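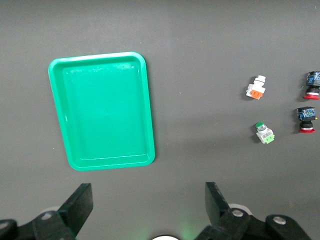

Green tray, gray table.

January 12, 2022
Dye bench, second notebook

Walnut hull batch, day three of complaining about it.

Strained the hulls this morning through the old curtain, which is now a permanent shade of swamp and should be retired before someone mistakes it for a towel again. The liquor came out a respectable dark brown. Smell unchanged, meaning bad. Yayra Amoah put her head around the door, said "still?" and left. I have recorded this as peer review.

Wound nine skeins of the Brudwood wool, 100 grams each, tied in four places with cotton. Last time I tied in two places and spent an evening I will not get back. Scoured them in warm water with a little of the plain soap. The water went yellow, then less yellow, then I ran out of interest. Rinsed until it stopped foaming.

Mordant: alum on six skeins, nothing on the other three, so we can settle the argument over whether walnut needs it. Mohammed-Awal Aidoo says it doesn't and never has. The books agree with him. I would like to see it on our own wool with our own water, partly for science and partly because he has been right twice this month and it isn't good for him.

Alum at 18 percent of weight of fiber. I know the recipe card says less. The recipe card was written by me, in a hurry, and has a ring on it where the 5 or possibly 6 should be. Brought the pot up slowly, held it below a simmer for an hour, turned off the heat and let the wool sit in it through lunch.

Pot notes. The big steel one still has the iron problem. Somebody did a saddening bath in it in May and gave it what they described as a good rinse. Everything I have put through it afterward has come out as though it had received sad news. I used the enamel pot with the chipped handle for all of today's work and wrote IRON ONLY on the steel one in paint marker, on both sides, and on the lid, the lid having a history of wandering.

Dye bath one, alum skeins: in at 1:20, wetted out first. Stirred when I remembered. Color took fast on the outside of the skeins and slower under the ties, so I loosened two of the ties, which I suppose ruins the tidy comparison. Noted here so that I can't pretend later.

Dye bath two, no alum: same liquor, split before anything went in. In at 1:35. For the first half hour it looked weaker than bath one. By three it looked the same to me. By four it looked, if anything, a shade warmer, and Mohammed-Awal was standing behind me being very quiet in a way I could hear.

Left both to cool overnight with the wool in. No conclusions until the skeins are dry. Wet wool tells you what you want to hear.

Other business:

The Adjei scale is drifting again. It gave me three different weights for the same jar of alum inside a minute, all of them delivered with great confidence. Changed the batteries, moved it off the shelf by the window, and it settled. I weighed everything twice on the little postal scale as a check and they agreed well enough for wool. They would not agree well enough for indigo chemicals, so please don't try.

Trendent sent the sample cards back. They like the onion skin gold and the madder and want to know whether we can do 300 skeins "in exactly this shade." I wrote back that we can do 300 skeins in the neighborhood of that shade, and that they would be from several lots and should be sold that way. Waiting to hear. If they say yes we need more onions than I am prepared to eat, and someone will have to talk nicely to the soup place on Dondetti Street.

Light test strips in the south window: the beet has gone, as beet does. The visitor who swore by vinegar as a fixative may come and look at it any time. Weld is holding. Avocado pit has faded from pink to a kind of bandage color - leaving it up another month anyway.

For tomorrow:
Lift both lots, squeeze, hang on the north rail. Do not rinse until they have dried once.
Label before hanging. Alum skeins get two knots in the tie, plain ones get one.
Save the spent liquor, there is a fourth bath in it for cotton.
Buy gloves in a size that fits a person.
Throw out the curtain.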